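手腕上的标记方块一转就丢位姿，大家是怎么固定的？

发布于 2020-01-30　浏览 3284　回复 3　收藏 42

打印本页 | 用邮件发送

Hae-won Ji

各位好，第一次在这个版发帖，写得啰嗦请见谅。

我在Zallwood共享工坊租了个工位，业余折腾一台小机械臂，想让它学会开电饭煲的盖子（对，就是这么没出息的目标）。思路很土：先由人来做动作，用相机记下手的轨迹，再把轨迹换算给机械臂。手的位置靠绑在手腕上的标记方块来算，方块每一面都贴了黑白码，相机理论上只要看清其中一面就能解出位姿。

问题出在"理论上"。手平着伸出去的时候数据漂亮极了，可一到翻腕、抬盖子这种动作，轨迹就开始乱跳，有时候一下子跳出去6厘米，再跳回来。我用的是Tak那套开源的解算程序，参数基本没动，相机架在头上，往下看桌面。绑带是普通的魔术贴，勒紧了手麻，松了方块又晃。

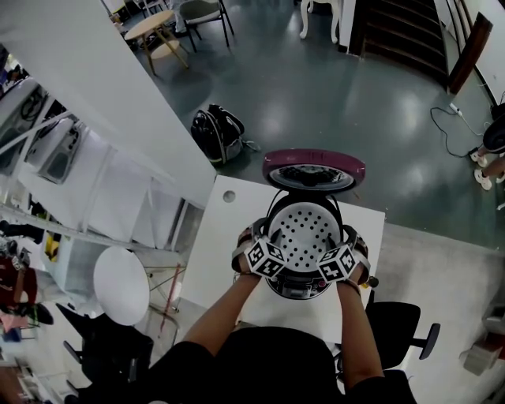
方块是不是越大越好？

大一些确实认得稳，码在画面里占的像素多，角度斜一点也不容易丢；可太大了两只手靠近时会互相磕碰，重量上去以后晃得更厉害，所以一般做到不妨碍动作的最大尺寸就停。

这是我翻旧帖翻来的说法，可我的方块已经不小了，再大真的要撞上。想请教的是：绑带有没有更好的做法？轨迹跳的时候到底是识别的问题，还是方块自己在手腕上滑？预算有限，别让我买动捕系统，谢谢！！

有用 42　分享 6

Giang Trương

先别急着换绑带，你说的"跳出去再跳回来"跟滑动不太像。滑动是慢慢偏，偏了就回不来；突然跳又突然回，多半是解算时正反两个姿态搞混了。单独一面码正对相机的时候特别容易这样，能看到两面以上就好很多。

我去年三月做过差不多的东西，也是折腾厨房小家电（我那个是电热水壶，比你还没出息），踩过的坑写给你参考：

先把方块转个角度再绑，让棱朝着相机，别让面正对着。这样平伸的时候就有两面可见，翻腕时也总有一面接得上。光这一条，我那边的乱跳就少了一大半。

然后去程序里加一条连续性检查，相邻两帧的姿态如果差出180度附近，直接扔掉，用前后帧插值。Tak的程序默认没有开这个，要自己写，没几行。

绑带我后来换成了护腕加一块硬底板，底板按手腕的弧度热弯一下，方块用螺丝锁在底板上。护腕分担了压力，手不麻，方块也不怎么晃了。底板我是在Cinora打的，自己有打印机的话更省事。

还有灯。你们工坊要是顶上有灯管，码面千万别用光面纸，一反光整面就白了。哑光相纸或者哑光贴纸都行，贴的时候从中间往两边刮，起一个泡角点就偏了。 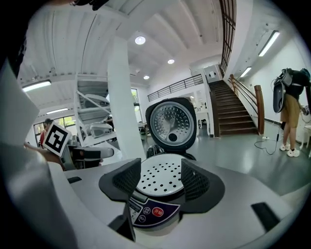 另外我后来干脆两条路一起走，大动作看手腕方块，最后去碰盖子那一段改用手持夹爪来录，相机就装在夹爪上。好处是录下来的视角跟机械臂末端的视角差不多，不用再把人手的姿势硬往夹爪上套，人手有五根指头，换算的时候总有说不清的地方。坏处是夹爪拿久了胳膊酸，我一口气最多录二十来分钟，再往后动作就开始发飘，数据也没法用了。

还有个小细节，掀盖这种动作，别从按下按钮那一刻才开始录，往前多留两秒。我一开始图省事掐得很紧，结果机械臂学出来是直愣愣地冲过去，气得我把那批全删了重来。

你要是方便，把跳变那几帧的原始检测结果贴上来，看看当时认到了几面，基本就能断定是哪种毛病。

有用 180　分享 6

Grudine老用户

换好点的相机。标记那种东西都不准，我们以前试过就放弃了。

有用 6

Hae-won Ji

回Giang Trương：我把方块转了一下，棱朝上，刚录了一小段，跳变少了好多！抬盖子那一下还是会抖，不过已经能看出是条正经曲线了。连续性检查我今晚写，姿态这块的数学我不太行，写不出来再来烦你。

夹爪的办法我也想试，问一句，你夹爪上的相机和头上的相机怎么对时间？我现在是拍手拍一下，然后拿眼睛去对，每段都要对半天。

有用 6

Giang Trương

两台相机对着同一块手机屏幕拍几秒，屏幕上跑毫秒计时，回来读数字对齐就行。手机刷新率别太低。录完结尾再拍一次，长时间录制两边的时钟会慢慢差开，有头有尾才好修。

有用 42

相关问题
标记贴纸打印出来边缘发虚怎么办
共享工坊里能不能长期架相机
夹爪指面贴什么材料防滑又不掉渣
头戴相机压得脖子疼，求减重方案
舵机臂末端抖动，先查供电还是先查减速箱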